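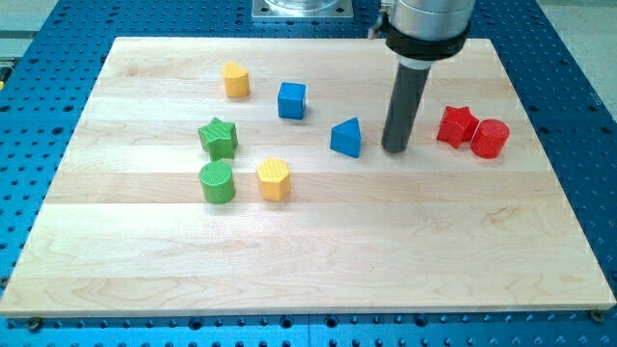 February, after lunch

Second go at the board oil today and I'm much happier with this batch! Started with 1,000 grams of mineral oil and melted in 785 grams of the Nalletti beeswax, which I know sounds like a crazy amount (the Leclerc recipe wants way less), but I'm after a stiff paste that stays put in the tin. It went cloudy while it was cooling, then evened out once I stirred it again.

Rubbed it into two maple offcuts from the Tirkside order, one sanded fine and one left pretty rough. The rough one drank it up like crazy – I had to go back with a second coat before I'd even cleaned the rag. The smooth one still feels a little tacky on the end grain, so I'll leave it on the rack overnight and buff it in the morning.

Morgate wants a price on the tins. I put down 2,140 for the whole lot, labels included, but I still need to check what the lids cost now. Also we're almost out of cotton rags.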